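The Two-Tray Way to Sort a Workbench Drawer

Everybody I know has one drawer where the odds and ends go to live. Mine had tape, old switches, a battery or two and a great many small things I couldn't put a name to, and for years I shut it with my hip and went on with my day. What finally cured me was a pair of plastic trays in two different colors, and I have been telling people about them ever since (my sister says too often!).

Before you start

Pick two trays you can tell apart at a glance, and decide which color means "still to sort" and which means "settled." I use red for the first and blue for the second, but any pair you have on hand will do nicely. Set them side by side with a little gap between them, and put down a felt or fabric cover first if your table is a slippery one. Then bring over just a handful of things from the drawer. It is so tempting to tip the whole drawer out, and I did exactly that my first time and was still at it at suppertime.

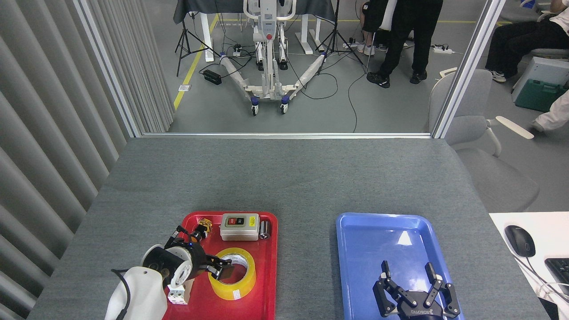
Start with the tape

Tape is the easiest thing to decide about, so I always let it go first. A roll of packing tape takes up more room than nearly anything else in a tray, and once it has moved over to the blue side you can see what you're left with. Fold the loose end under by half an inch before you put it away — you will thank yourself the next time you have a parcel to wrap. I stand my rolls on edge when space is tight, and a short piece of dowel keeps them from wandering. 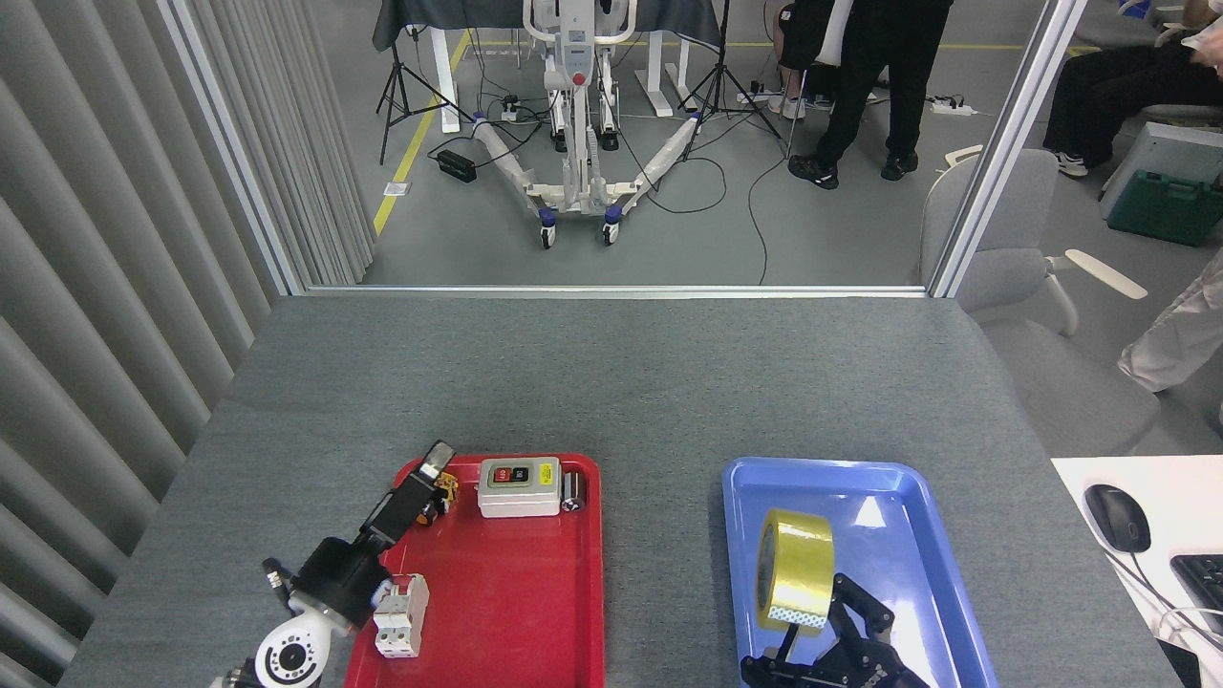 Wiesława Dudek, who taught me most of what I know about keeping a bench, used to keep all her rolls on a broom handle hung between two hooks, and I still think that is the prettiest solution if you have the wall for it. For a plain drawer, a shallow box does just as well.

Switches, breakers and other electrical bits

Take your time with these. A push-button box or a circuit breaker can look perfectly good and still be something you shouldn't put back into use, so if you don't know its history, write "unknown" on a bit of masking tape and keep it apart from your good spares. Leave any warning labels right where they are, and don't scrub at them.

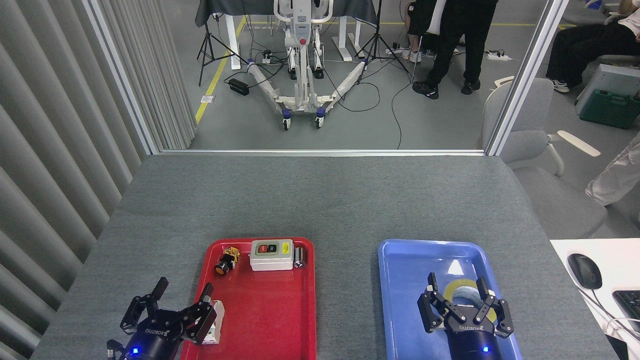
Small loose pieces are happiest in jars with lids, and baby food jars are just the right size. Anything that might be a battery gets a jar of its own with no metal bits in it, and a strip of tape over each end. When a jar fills up, I go through it over my morning coffee and take the dead ones to the drop-off bin at the hardware store. The drawer itself gets a wipe with a barely damp cloth and a good airing before anything goes back in.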